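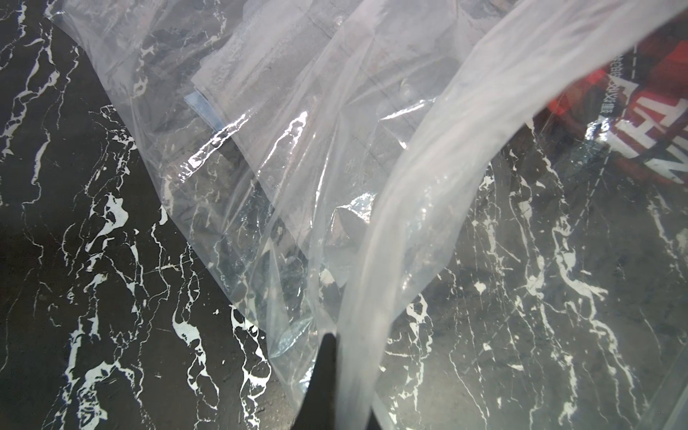 Speaker notes, grasping clear film. Talk slot is 14 minutes plus questions. Slide numbers in brackets.

[1] Title. Names in order: Nisha Kandpal, Deepak Pal, me. Thank Naveen Awasthi for the annotation tool. Leave the wrist view up while the chair reads the introduction.

[2] Problem statement. A depth sensor returns very little usable signal on clear plastic film. It reads the counter behind the bag, or it reads glare. Point at the wrist view: the marble veins show straight through the single layer. A segmentation model trained on opaque cloth tends to label that region as counter.

Then point at the milky band running up from the fingertip. Same material, several layers bunched together, and it is much easier to see. The whole method rests on this difference. Say it slowly.

[3] Prior approach (Mukitz baseline). Detect the bag outline, pick a grasp point on the outline, close. The film border is a faint bright line at best. On a veined surface the detector has many other bright lines to choose from. Don't spend more than a minute on this slide.

[4] Our approach. Two stages.

- **Stage A, gather.** Close on any film in reach, using contact only. The aim is to make folds.
- **Stage B, regrasp.** Look for converging pleats and opaque bands in the wrist view, and choose the second grasp from those.

Stage B sees only wrist images. No depth input, no overhead camera. Somebody will ask about the overhead camera; the answer is on backup slide 2.

[5] Data. 2,735 wrist-view frames, labeled by hand with three classes: single film, bunched film, not film. Contents inside the bag count as single film if film lies over them. Deepak and Jyoti Kaushik disagreed on this rule early on and the first batch was relabeled. Mention it, as the reviewers asked.

[6] Surfaces. 4 counter materials, one of them black marble with white veins. Marble is the worst case for false edges. Glare streaks and veins are both bright, thin and jagged, and a still frame doesn't always separate them. Motion does: when the wrist moves, glare slides across the film and veins stay with the counter. Stage B therefore takes a short window of frames as input.

[7] Result. Read the table from the bottom row up. The gap between our method and the baseline is largest on marble and close to nothing on the plain white counter. Do not claim an overall improvement. The claim is limited to patterned surfaces.

[8] Failure cases.

- Printed matter under the film. Large white lettering on a red background pulled the bunched-film class toward the letters.
- Film stuck flat to the counter. Stage A closes on nothing.
- Folded contents near the grasp. The finger takes the contents along with the film.

[9] Open items. Tear detection is not handled. Force limit was set by hand on the Prevbridge arm and has not been tuned for thinner film. Ravindra Dhillon has the thin-film runs; results expected in January.

Backup 1: label guide, full text.
Backup 2: overhead camera comparison.
Backup 3: window length, 13 settings, one plot. Show only if asked.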